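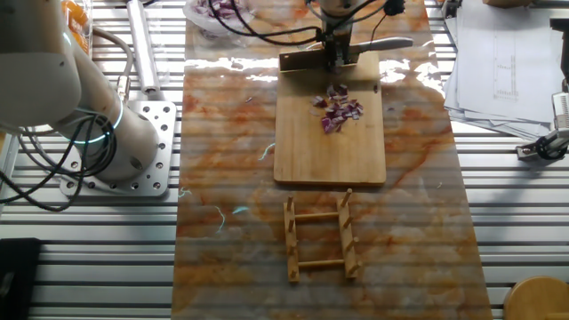

Tips for getting decent diced onion out of the Beltach chopping kit

Posted September 30, 2020

I've had the Beltach kit on the bench for long enough now that people keep emailing me the same questions, so I'm putting the answers on one page. If you've never seen one, it's a motorized cleaver in a metal frame that runs off the same controller as a small arm, and you can buy it with the arm or bolt it up to one you already own. I'm reviewing it properly in November. For now you get the tips, mostly learned by doing things wrong!

Start with red onion. The manual wants you to start with cucumber, and cucumber is a terrible teacher (it forgives everything). Red onion shows you straight away whether the cut went all the way through, you can see the purple skin side of each cube against the pale side, and if the pieces are hanging together in little accordions you know the blade isn't meeting the board flat.

Which brings me to the board. Use bamboo or some other wood, and keep it rectangular. I tried a bendy plastic mat the first week and the blade just pushed it around like a rug. Glass, please no. Put the cutting board on something smooth that you can wipe down, because the onion will travel. I like a marble-pattern surface running the full length of the work area. A slatted aluminum table is great for bolting things to and awful for onion. Every groove becomes a tiny onion drawer, and you will be in there with a toothpick.

Under the cutting board goes a damp paper towel, folded once. Khrystyna Vasylenko wrote in to say she uses a square of shelf liner and it has lasted her all summer, so try that if you hate wasting towels.

Slice first, dice second. The kit is sold as if you could drop in half an onion and walk off, and I suppose you could, but the dice comes out much more even if you feed it slices. I slice by hand, keep the slices in a glass bowl behind the board, and put small amounts under the blade. A heap you could cover with your palm is plenty. Pile on more and the top layer rides up the blade and falls off the back.

Cables! Route them up and away before you do anything else. Mine used to droop across the bowl and I fished one out of the onion more than once. A couple of Velcro loops on the upper unit will do it. Leave slack for the arm, though, a generous loop or two at the side, or it will tug at the plug when it reaches out. Do not use zip ties here, you'll be cutting them off again by dinner.

Check the bolts on the mounting plate every 200 cuts or whenever you hear a buzz. There's a cut counter in the menu, three screens deep, and it's the most useful thing in there. The Herniron plate that I bought separately has a regular grid of holes, so you can shift the arm over a little without drilling. Worth it if you rearrange as much as I do.

Blade care. Power off, plug out, then wipe from the spine toward the edge with a folded cloth. Dry it right away. Beltach says the blade is good for 2,000 cuts before sharpening and I can't tell you yet whether I believe that. Eyvindur Østergaard sharpens his on a plain whetstone and gets a better edge than it shipped with, but he's a patient man and I use the mail-in service. It took 11 days to come back, so buy a spare blade if you cook a lot.

For drying, I wash the board and stand it up in a wooden dish rack, the low kind with upright pegs. Bamboo left flat on a counter will cup on you, and a cupped board means accordions again, see above. The rack itself wants a rub of mineral oil now and then.

Smell: half a lemon and coarse salt on the board, leave it a few minutes, rinse. The frame only needs dish soap on a rag. Keep water well away from the upper unit, it isn't sealed as far as I can tell and the manual is vague.

A few quick ones from the mailbag:

Will it do carrots? Thin ones. Fat carrots roll, so cut a flat side first.

Garlic? Too small, it sticks to the blade. Use a knife.

Is the Baidoo cheaper? Yes, and louder. The Testberg has a nicer handle but I haven't used it for more than an afternoon.

Speed setting? I leave mine at 6 for onion and drop it for anything softer. Tomatoes I've given up on for now. If you've managed a tomato, write to me and tell me which blade you used.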